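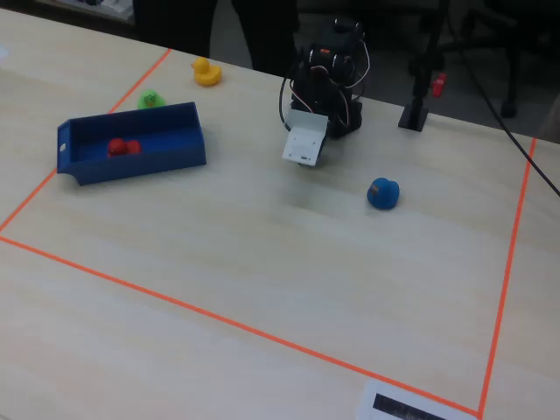 By M. Haddad

The Potero robotics lab in Olport held its open day in March 2022. I took the train up in the morning and signed in at the front desk, where they hand you a visitor badge and a map with 7 stops on it. The map was hard to read and I missed one of them.

Most of my time went to the small arm demo on the ground floor. It works on a tabletop inside a border of orange tape, with rubber ducks and a blue tray. The arm is a black one built from servo motors, and a red duck is one of the things it has to deal with.

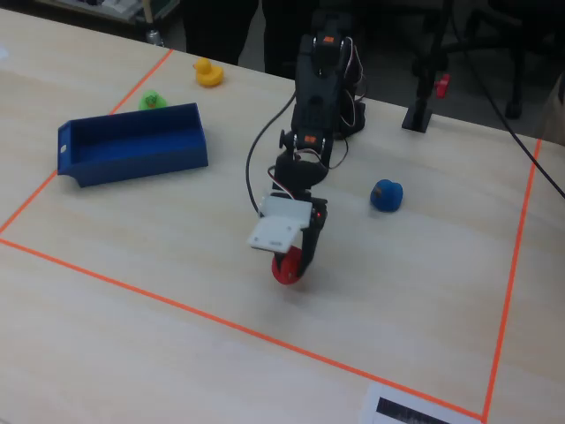
I asked what the parts cost and was told 400 dollars for the arm, without the computer. The control software is called Skenura. Version 4 came out in January, and the staff said it needs 85 practice runs before they trust it with a new object. It is slower than I expected. A person would clear that table in a few seconds.

Lunch was sandwiches in the hallway. The afternoon talk on warehouse sorting ran long, so I left before the questions to get my train. Parking is free if you drive.

Search this site Enter keywords Go

Contact us | Copyright Olport Visits | Back to top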